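The Cloth from Lundik

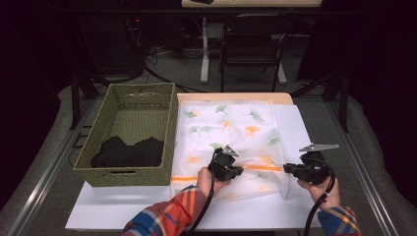 Patterned cloth and green basket on a white tabletop.

My grandmother had been dead nine years before my aunt told me there was a letter.

She told me on the telephone, in December, in the middle of explaining how she did her potatoes. There was the business of the potatoes, which had to be started in cold water, and there was the business of her knee, and then she said, "And of course there's the letter, but you knew about that," and went on to the weather. I had to ask her three times to go back. My aunt has never liked to go back. She is like the bus that used to run between Skernlow and Lundik, which would let you off only where it was already stopping.

The letter, when I had finally got her to it, was in the linen drawer, where it had been all along, folded up in the good tablecloth. And since that cloth had only ever come out for weddings and funerals, and we are a family that marries late and hangs on a long time, there it had stayed.

I drove up the next morning. It is 126 miles from my door to hers, and I have done it so often that I could tell you which farms have changed their mailboxes. There was snow on the hills but none on the road. I stopped in Lundik for coffee, as I always do, at the place by the bridge where they give you a little dish of butter whether you have ordered bread or not, and I sat over it longer than I needed to. I think I was a bit afraid. My grandmother was a loving woman but she was also a truthful one, and I had been a difficult boy.

You have to understand about the house in Skernlow. It stands at the top of a lane, thirteen steps up from the road, and when I was small those steps seemed to me as high as a church. My grandmother would wait for me at the top of them with her hands in her apron pockets. She never came down to meet me. I used to think this was coldness, and it was only when I was grown and had trouble of my own with stairs that I saw she could come down them perfectly well and had not wanted me to see her going back up.

My aunt waits in the same spot now, and she had her coat on over her nightgown.

"You took your time," she said. "I've had the potatoes on since ten."

We ate first. It wouldn't have occurred to either of us to do otherwise. We had the potatoes, and a ham, and the sour cherries that come from the tree by the shed, and she told me all about the people at Stuvix, the savings office in town, who had sent her a bill for 1258 in somebody else's name and would not be talked out of it. She had gone down there in person. She had worn her hat! I said that surely that had settled it, and she said it had settled one young man at the counter, but that there was another behind him.

Then she wiped her hands and went to the drawer.

It was a single sheet, in pencil, and it was not addressed to me. It wasn't addressed to anyone. At the top it said Lei, which was what my grandmother called the river, though on the maps it has a longer name, and under that she had written down everything she remembered about the summer the water came up. I had heard the story all my life and I had heard it wrong. In the way my father told it, my grandfather carried the cow out on his back, or very nearly, and my grandmother stood at the window and prayed. In pencil it went differently. He had been away at the mill. She had walked the cow out herself, in the dark, talking to it the whole way, with my father tied to her in a tablecloth because she had no time to look for a shawl.

"He was ashamed he hadn't been there," my aunt said, "so she let him have it. The story, I mean. She said he needed it more."

"And Father?"

"Your father was eleven months old. He believed what he was told, like the rest of you."

I asked whether it was the same tablecloth. My aunt looked at it for some time, and turned back a corner, and rubbed the hem between her finger and thumb the way she does with curtains in a shop.

"It would have to be, wouldn't it," she said. "She only ever had the one."

We did not put it back in the drawer. She shook it out and we laid it on the kitchen table between us, over the crumbs and all, and she went to see about the coffee, and I could hear her in there, telling the kettle about Stuvix.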